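Planusora Guest Beverage Stations — Set-Up Guide
Section 4: Laying Out the Whole-Bean Coffee Station

Filed under: Guides and Manuals > Hospitality > Coffee Service

4.1 Purpose of this section

This section describes how the whole-bean coffee station is to be laid out before each service. It applies to all Planusora stations fitted with the white tabletop, including those installed at the Pondivard and Clikell sites. Stations fitted with the narrow shelf are covered in Section 5.

The layout is intended for one person at a time. Staff should complete the steps in the order given and should not add items to the tabletop without the approval of the site manager.

4.2 Items required

One clear double-walled glass mug with handle, for the beans
One small clear glass bowl, for the spoon
One stainless steel spoon with a light-blue grip
One red ceramic mug
Roasted whole coffee beans
Two lint-free cloths

The order number for the complete glassware set is 3,226. Individual pieces may be ordered from Pretorius under the same number, with the name of the piece written in the remarks field.

4.3 Preparing the tabletop

1. Remove everything from the tabletop.
2. Wipe the surface with a damp cloth, working from the back edge to the front.
3. Dry the surface with the second cloth. Check it from a low angle for streaks.
4. Allow the tabletop to stand for a few minutes before placing any glass on it.

CAUTION: Do not use scouring powder or abrasive pads. Scratches on a smooth white surface hold coffee oil and cannot be polished out on site.

4.4 Placing the items

5. Fill the double-walled mug with beans until they form a low mound near the top of the inner chamber. Do not press the beans down.
6. Set the mug toward the back left of the tabletop, with its handle to the right.
7. Place the small glass bowl near the center, in front of the mug and slightly to its right.
8. Rest the spoon in the bowl with the grip pointing up and to the left.
9. Place the red mug immediately to the right of the bowl. Leave only a narrow space between the two.
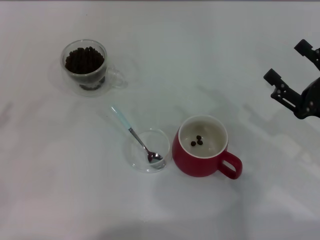 May ground coffee be kept in the double-walled mug instead of whole beans?

Ground coffee should stay in its closed container. It loses its aroma quickly in an open mug, and the fine particles cling to the inside of the glass and are difficult to remove without a brush.

NOTE: The bowl is a spoon rest. It is to remain free of sugar, beans and paper wrappers at all times.

NOTE: At stations used mainly by left-handed guests, the arrangement may be reversed. The site manager should record the change on the station card so that the next shift does not correct it.

4.5 Handling double-walled glass

10. Lift the mug by the handle and support the base with the other hand when it is full.
11. Inspect the rim and both walls before filling. Withdraw any mug that shows a chip or a hairline crack.
12. Wash by hand in warm water with mild detergent. Rinse well and dry upside down on a rack.

CAUTION: Never place a metal spoon in the double-walled mug and stir. The inner wall is thin and may break under a light blow. Beans are to be taken from the surface with the spoon held flat.

CAUTION: If moisture collects between the walls, the seal has failed. The mug must be replaced — drying it in an oven will not restore it and may cause it to shatter.

4.6 Closing the station

The station is to be closed at the end of service, and in all cases before the floor is cleaned.

13. Return unused beans to the container marked for that day. Do not mix them with a fresh bag.
14. Wash the bowl, the spoon and the red mug. Check under the lower edge of the spoon grip for trapped coffee residue.
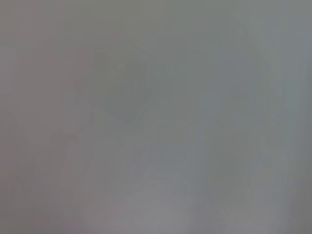 15. Wipe the tabletop as described in 4.3 and leave it clear overnight.
16. On Friday, empty the bean container completely, wash it, and leave the lid off until it is dry inside.

Store all glassware on the padded shelf, never stacked. Replacement grips for the spoon are supplied in one size only and should be pushed on by hand — tools will tear the sleeve.

For stations with two tabletops, repeat steps 1 through 16 for each one before moving on to Section 5.

Last updated: July

Reader comments (3)

cornerdesk70: Step 8 has the grip pointing left. We are mostly right-handed at our site and keep knocking the bean mug. Can it point toward the front?

Clikell front office: We asked the same thing. Our manager approved it and wrote it on the station card.

m_67: The order form rejects the number if you type the comma. Please mention this in 4.2.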